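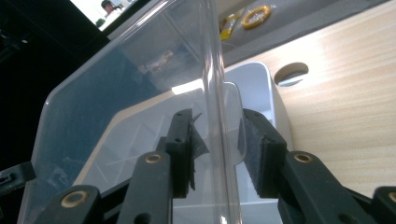 Sobre nós

A Dondivar é uma escola de línguas pequena, instalada por cima de uma loja de ferragens, onde se aprende inglês, grego moderno e, às terças partes do ano em que conseguimos juntar alunos suficientes, latim. Não temos método patenteado. Temos professores, manuais com os cantos dobrados e uma máquina de café que exige uma pancada do lado esquerdo.

Como isto começou

A escola foi fundada por duas pessoas que não concordavam em quase nada. Chrysanthi Tsoukalas tinha chegado a Portugal para ficar um verão e dava explicações de grego a quem lhe aparecesse, na altura um engenheiro reformado e a neta dele. Hamish Donnelly ensinava inglês numa cadeia de institutos onde as aulas eram cronometradas e os professores tinham de dizer «Fantastic!» pelo menos uma vez por exercício. O Hamish é escocês e considera «not bad» um elogio que se deve guardar para ocasiões especiais. Durou lá dois trimestres.

Conheceram-se na fila de uma repartição, com a mesma senha trocada, e passaram a tarde a discutir se se deve ensinar gramática na primeira aula. Ela achava que sim. Ele achava que só se o aluno pedisse com bons modos. A discussão continua até hoje, quase sempre à hora do almoço, e os alunos do nível intermédio já foram convidados a votar.

O nome

Perguntam-nos muito o que quer dizer Dondivar. Não quer dizer nada. Saiu de uma folha onde os dois escreveram sílabas até ficarem com uma palavra que se pronunciasse sem acidentes em português, inglês e grego. A alternativa finalista era Vondamness, que soava a uma doença de pele e que hoje serve para batizar a sala do fundo, a que tem menos aquecimento. A outra sala grande chama-se Dencombe e fica virada para a rua. Quem puder escolher deve escolher a Dencombe.

O que ensinamos

Inglês, do princípio absoluto até ao ponto em que o aluno começa a corrigir as legendas dos filmes em voz alta e deixa de ser convidado para o cinema. Temos turmas gerais, preparação para exames e um curso de escrita profissional, muito procurado por pessoas que precisam de mandar e-mails desagradáveis em tom agradável.

Grego moderno, com a Chrysanthi, em turmas que nunca são grandes e que se tornam ferozmente unidas por volta da lição dos verbos. Há quem venha por amor, quem venha por causa de umas férias que correram bem e quem venha porque estudou grego antigo na faculdade e acha que vai ter vantagem. Estes últimos sofrem um pouco mais do que os outros. Ela é paciente com todos, mas não deixa passar um acento na sílaba errada, e tem razão, porque há sítios em que um acento mal posto muda por completo o que se acabou de pedir ao empregado.

Latim, quando calha. Foi pedido por uma turma de reformados que já tinha feito tudo o resto e que o Hamish aceitou orientar com a condição de ninguém lhe perguntar para que serve.

Dividimos os cursos em 7 níveis. Os quadros oficiais costumam ficar-se pelos seis, e o nosso sétimo existe para quem acabou o sexto e se recusa a ir embora. Lê-se um romance por trimestre, discute-se o romance durante vinte minutos e o resto da aula é conversa. Tem lista de espera.

Como são as aulas

Começam à hora. Sabemos que isto, para alguns, é um choque cultural maior do que a própria língua. A porta da rua fecha às 19h30, quando a loja de baixo baixa a grade, e a partir daí é preciso tocar à campainha e enfrentar o olhar de quem interrompe a chamada oral para descer a escada.

Há trabalhos de casa. São curtos e ninguém é castigado por não os fazer, embora a Chrysanthi tenha um modo de dizer «não faz mal» que já levou adultos com carreira feita a passar o domingo a conjugar.

Falamos a língua que se está a aprender desde o primeiro dia, com intervalos para pânico. O telemóvel pode ficar em cima da mesa, virado para baixo. Aplicações de tradução são permitidas no corredor.

A biblioteca

Orgulhamo-nos dela mais do que seria razoável. Tem 1453 volumes, número que a Chrysanthi descobriu ao fechar o inventário e que a fez sentar-se um bocado, por ser o ano da queda de Constantinopla. Desde então não entra um livro sem que saia outro. Já tentámos explicar-lhe que isto não é uma forma normal de gerir uma coleção. Os livros dispensados ficam numa prateleira junto à entrada e podem ser levados para casa sem pedir a ninguém.

Os restantes emprestam-se por um mês. Os policiais desaparecem, os de poesia voltam sempre, e há uma gramática inglesa de capa verde que está emprestada desde antes de termos computador. Se a tem, não fazemos perguntas. Pode deixá-la na caixa do correio.

Quem somos hoje

A Chrysanthi dirige a parte pedagógica e ensina grego em todos os níveis. O Hamish ensina inglês, trata dos horários e responde aos e-mails, o que explica serem tão breves. Há também uma equipa de professores que aceitou trabalhar connosco depois de assistir a uma reunião, prova de carácter que nenhum currículo substitui.

E há o Baxter, o cão do Hamish, que assiste às aulas da tarde deitado debaixo do quadro. Reage a três línguas e não obedece em nenhuma. Quem tiver alergia ou medo deve avisar na inscrição, e o Baxter fica no escritório, ofendido mas sossegado.

O que não fazemos

Não prometemos fluência em semanas. Não oferecemos mochilas. Não temos quadro de honra nem fotografias de gente a saltar com diplomas na mão, e o único diploma emoldurado nas nossas paredes é o de um curso de primeiros socorros. Também não telefonamos a quem pediu informações e depois não disse mais nada. Calculamos que tenha tido os seus motivos.

Visitas e inscrições

As turmas novas abrem no outono e há um curso intensivo em maio, pensado para quem se lembrou tarde de que tem exame. A primeira aula é gratuita e não obriga a nada. O teste de nível faz-se a conversar, demora o tempo de um café e o café é por nossa conta, desde que seja o próprio a dar a pancada na máquina.

A entrada é pela porta estreita à direita da loja de ferragens. Suba 2 lanços de escada e siga o barulho. Se ouvir duas pessoas a discutir gramática, está no sítio certo e pode entrar sem bater.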